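Coselholm Plate Handling Kit: Evaluation Progress Report
Prepared for: Gollbridge Laboratory Services, Automation Program
Prepared by: Seema Bhatia, Evaluation Lead
Reporting period: February
Status: Simulation phase in progress, hardware phase not started

1. Purpose

Gollbridge asked for an independent review of the Coselholm kit before committing to a bench purchase. The kit is sold as a package: a two-arm cell layout, a plate holder, a perforated base board, a simulation model of the cell, and the Sinen task software that drives both. The review covers the simulation model and Sinen only. The question for this phase is whether a task written against the model can be carried to the physical cell without being rewritten.

2. Work completed

The cell model was installed on our own workstation from the vendor's package. Installation took 2 days, most of it spent on a license server conflict that Coselholm support resolved by issuing an updated key file. The model loads with both arms, the table and the room geometry in place. Gripper collision shapes were checked against the vendor's drawings and one was corrected.

Camera views were configured next. Sinen accepts any number of virtual cameras, but each one has to be declared in the cell file before the task starts. Views cannot be added during a run.
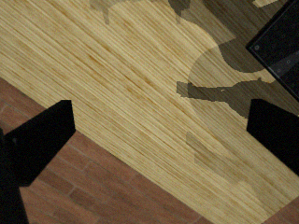 Shadow rendering was left on for all views. Turning it off shortens each run, but the perception module supplied with the kit was tuned with shadows enabled, and Coselholm does not support other settings. We consider this a limitation. A Gollbridge bench will have different lighting from the default room, and the lighting parameters are only partly documented.

3. Task under test

The test task is a single plate transfer. A 384-well plate is moved from the holder to a square target zone on the base board. The holder pose and the target pose are both varied between runs within limits set in the task file. A run is scored as a pass when the plate lies flat and fully inside the target outline, with the gripper clear of it.

The first batch is set at 50 runs with one arm active. The second batch is set at 100 runs and adds motion of the far arm, to test how Sinen handles shared space above the table.

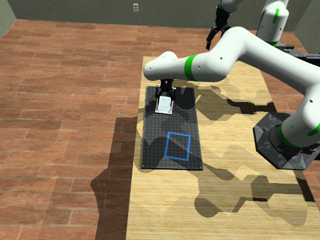
Scoring scripts for both batches are written and have been checked against hand-scored runs. Pass rates will be reported when both batches are closed. Partial figures are withheld at the request of the Gollbridge program office.

Two items were raised with the vendor. First, the grasp planner accepts approach angles that leave little clearance between the fingers and the holder lip. A clearance setting exists but is ignored when the holder is rotated. Second, the run log records the commanded plate pose at release and omits the measured one. We now export the measured pose with a short script, which will be handed over with the final report. 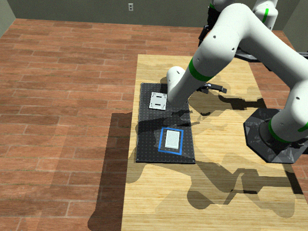 Figure 3. Coselholm cell model with the well plate inside the blue target outline and the holder empty.

4. Comparison product

The Sengar kit remains the reference for cost and support terms. Its simulation model is sold separately and was not available to us this period. A trial license has been requested. If it does not arrive, the comparison will be limited to published documentation, and the final report will say so.

5. Risks

Lighting parameters: open. Full documentation requested from Coselholm.
Clearance setting: open. Vendor has reproduced the fault.
Pose logging: closed by local script.
Sengar license: open.

6. Next period

Close both batches, repeat any failed runs with the clearance fault corrected if a patch is available, and prepare the transfer plan for the physical cell. No change to the budget is requested. The next review call is on Wednesday, and the updated cell file will be sent to Gollbridge ahead of it.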